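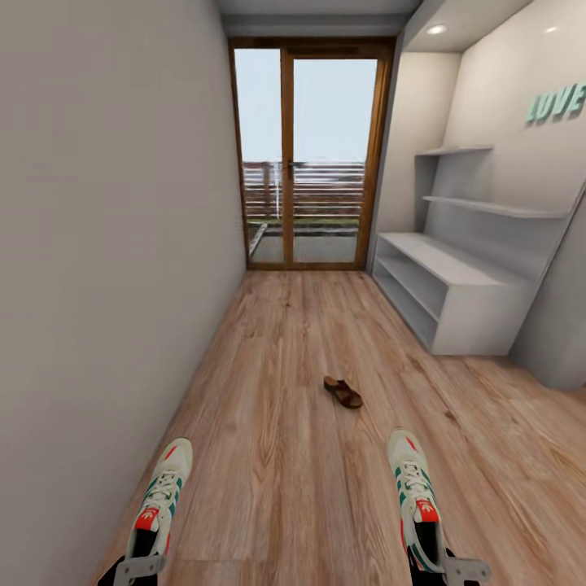

Campaign Organiser, Wirnstead Fair Pay Campaign

Part-time, 60 hours a month

We're a small and (we like to think) friendly group pressing Wirnstead council to pay a proper living wage to everyone on its contracts, cleaners and carers included. Our petition has passed 3,000 names, which cheered us all up no end, and we now need somebody patient and sociable to help us take it to councillors before the vote in September.

You'll be knocking on doors, ringing our 210 members for a natter and a nudge, and writing the odd letter to the Wirnstead paper. Expect a fair bit of walking, mostly round the Aitken estate, and the occasional Sunday.

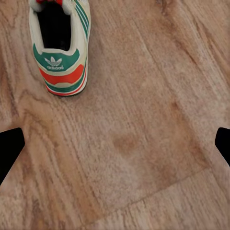 Comfy shoes a must!

You needn't have worked in politics before, and you needn't belong to a party. If you've been on low pay yourself, we'd especially love to hear from you.

To apply, send a page or so about yourself to Aoife Nic Aodha. Craig Rankin is happy to chat about the job beforehand, any time after 6pm.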